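Lornum Student Manipulation Project
Progress report to the Menzies Fund, second reporting period
Prepared by Gillespie Dalgleish, faculty supervisor

Status

The project is on schedule against the revised plan and under budget for the period. Milestones 1 and 2 are closed. Milestone 3 (repeatable placement with both arms) is open and is the main subject of this report. Twelve students are enrolled, all of them in the second course of the sequence.

Work completed

The two arms were mounted and wired in the first weeks of the term. Students wrote the joint limit tables themselves and checked them against the supplier's values before power was applied. Two entries for the left elbow were wrong and were corrected on paper review.

Teleoperated recording started in October. The class has logged 1529 episodes against a target of 2000. Each episode is reviewed by a student other than the operator and marked as keep, trim, or discard. Discards ran high in the first two weeks, mainly from operators releasing the object before the gripper had stopped moving. A short written procedure was added and the rate came down.

The Stoltach controller software was updated once. The update changed the default gripper force and made the earlier episodes inconsistent with the later ones. Those recorded before the change are now held in a separate folder and are not used for training.

Expenditure

Spending to date covers mounting hardware, cables, replacement finger pads, and bench supplies. The Farex order for spare wrist cables arrived late and was paid in this period instead of the last. The travel line is untouched. We ask that it be carried forward to the spring demonstration.
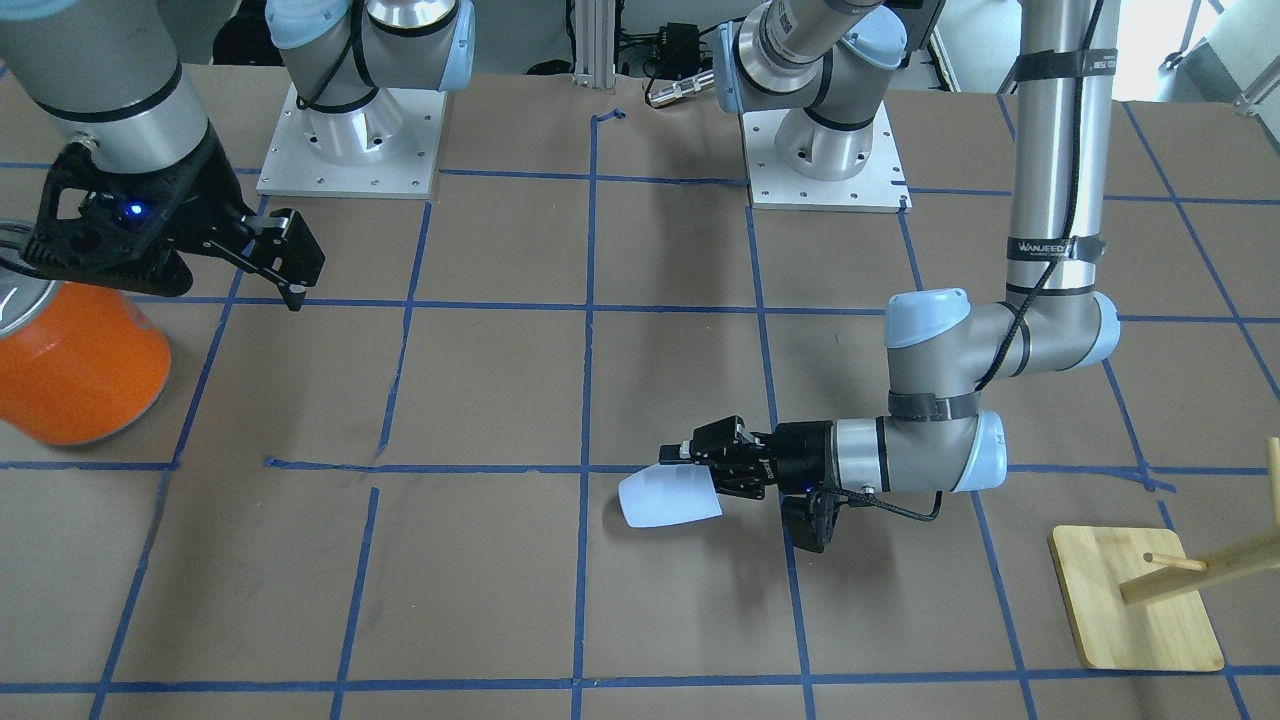
Milestone 3 depends on start positions that any student can reproduce without measuring equipment. The class settled on a tabletop grid in blue painter's tape, with the arms working above it and objects assigned to squares by a printed sheet. The squares are slightly crooked, and the sheet therefore gives a square for each object and no finer coordinate. The current task set includes a small white cup, carried on its side in the left gripper, and a wooden mug stand. The right arm works from its own side of the table. Students are now writing a test for the handoff region between the two arms.

Open issues

Left wrist cable routing is still being revised. The present arrangement limits rotation in one direction, and operators compensate by approaching from the far side, which lengthens the episode.

Reviewer agreement on "trim" is poor. Two definitions are in use, and the class will vote on one at the Thursday session.

Next period

Complete the remaining episodes. Freeze the task set in December. Train the baseline policy on the kept episodes only and report placement error by square.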